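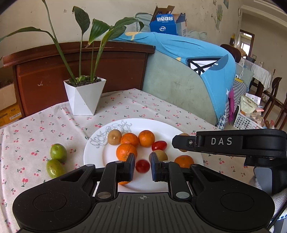

10/10/23. Fruit plate, second session

Started late, after Gavin MacAulay rang about the calibration sheet. Stayed with the hand-held grippers. The remote-control rig is still at Drelier and I don't miss it, as the delay made me overshoot every grasp.

Task as written: take one item from the plate, lift, hold, put it down on the tablecloth, open, withdraw. Target was 100 demonstrations. Got 70 before my thumb gave out, and threw away 9 of those for closing too early.

The small tomato is the worst item. It is glossy and it rolls, and if the fingertips come in at different heights it goes under the next mandarin. Best approach so far is straight down with the gap well open, pause, then close slowly. The pause matters for the recording too. Ona Rätsep says the last model trained on my runs copied my hesitation as well as my grasp, so I now try to hesitate in the same place every time.

Mandarins fine. Kiwis fine, except near the rim, where the other gripper gets in the way of my wrist. Must decide whether the second hand steadies the plate or stays out altogether. Zane wants it steadying. I did both today, which will annoy him, and marked the change in the log at run 23.

The patterned cloth stays on for now. Cherries on the print are small and red, and I want to know if the model reaches for them.

Tomorrow: trim the clips, send to Eglītis, buy more tomatoes.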